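Notes for the talk at Clellthorpe library, local history evening
Speaking copy. Leave the pauses in.

Good evening. My subject is the Nerkbridge pottery shop, and more widely what happened to the business of selling seconds in this valley. I will talk for forty minutes and then take questions.

Start with the word itself, as younger people in the room may not have grown up with it. A second is a piece that has come out of the kiln with a fault. The glaze has crawled, or there is a speck in it, or the foot is not level and the thing rocks when you put it down. It will hold soup as well as any other. The factory could not send it to a department store at full price, so it was sold at the gate for a few pence.

[PAUSE. Pass round the rocking saucer.]

The Nerkbridge works opened its seconds shop in a lean-to beside the packing shed. There was no sign. You went in past the straw store and the stock was on trestles, sorted by fault and not by pattern. Specks at one end, chips in the middle, warped pieces by the door. If you wanted a matching set you had to walk the length of the room several times, and you usually went home one saucer short.

Prices were by weight for the first few years. People find this hard to believe, but I have seen the scales, and the wage book has a line for mending them. A heavy oven dish therefore cost more than a fine cup that had taken a paintress half the morning. The shop changed to chalk marks later, after complaints from the paintresses.

The busiest month was November. Families bought then for Christmas, and chapels bought for their teas. One chapel order in the ledger is for 429 cups with no saucers at all. I have not been able to find out why. Possibly they already had the saucers. If anyone here has a relation who went to that chapel, please see me at the end.

[Next: how seconds were used at home.]

The usual pattern in a house was two lots of crockery. The good set lived in the cabinet and was brought out for funerals and the minister. The seconds were for every day, and they were mixed. You had your own plate and knew it by its fault. I was brought up with a bowl that had a thumbprint under the glaze, and I would not eat from any other.

That habit of mixing has lasted longer than the cabinet has. Few people under fifty own a full dinner service. They own a plate from here and a bowl from there, and lay them out together on a bright cloth. 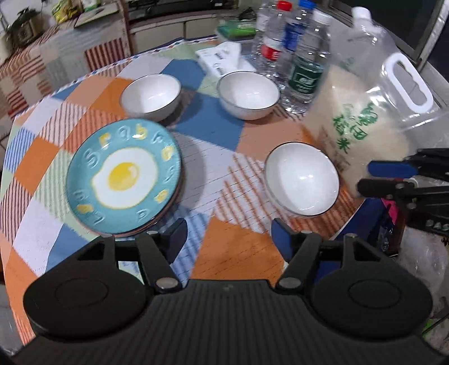
What went with the dinner service was a whole set of small trades. There were men who riveted broken plates. There was a woman in Clellthorpe who did nothing but match lids to teapots, and kept several hundred spare lids in a bedroom. There was the hire trade, which lent out crockery by the crate for weddings and charged for breakages. All of these depended on people caring whether things matched.

Now the decline. I want to be careful here, as the story usually told is that cheap imports killed the works and the shop went with it. The dates do not fit. The shop's takings fell for nine years before the works itself was in trouble. My view is that the shop suffered from improvements in the kilns. When the works changed from coal to gas firing, the number of faulty pieces dropped sharply, and there was less to sell at the gate.

[SLOW DOWN HERE. This is the main point.]

The firm did not want to lose the shop, which by then had coach parties. So it began to send perfect ware down to the lean-to and mark it as seconds. The packing book shows this plainly. In one quarter, 1,590 pieces went to the shop with no fault recorded against them. Customers were turning over sound plates to look for the flaw, and some asked at the till where it was.

I do not call this dishonest, since the price was still low. But it changed what the word meant. A second became a cheap first.

The Tukora company bought the works after that. It kept the shop and closed the decorating room. The paintresses, some with thirty years behind them, were offered places in packing. Three took them. Transfers were brought in ready printed, and the patterns from this period are the ones you now see in charity shops, mostly brown.

[Water.]

The last part of the talk is about writing on pots, which I am asked about more than anything else. The valley always had a trade in lettered ware. Mugs with names, plates for a marriage, a bowl for the dog. The lettering was done freehand, and the spelling followed the order slip. If the slip was wrong, the pot was wrong, and it went to the seconds shop, where it sold very well. There were people who collected the mistakes. I know of a christening mug with the baby's weight given in tons.

Printed lettering took over for a time, and then handwriting came back, or at least the look of it. A modern buyer likes a line of writing that seems to have been done with a brush by one person, with a sun or a flower beside it.

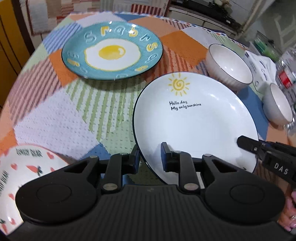

Page 7

The Bassi studio, in the old straw store, is the only place in Nerkbridge still lettering by hand. It takes orders on paper slips, as the works did. It also keeps a shelf of seconds by the door, and these are real ones, with specks and wobbles. I bought the saucer that has been going round from that shelf.

Two things to mention before questions. The ledgers are now at the library and can be seen by appointment, mornings only. Please use pencil. Secondly, I am trying to date the chalk marks on the undersides of unsold stock. They survive if a piece has never been washed, which is rare, so if you have a box in the loft that has not been unpacked, please do not clean it before I have had a look.

[Lights up. Get the saucer back.]

Contact: Clellthorpe Local History Evenings, care of the library desk | © the speaker | Back to top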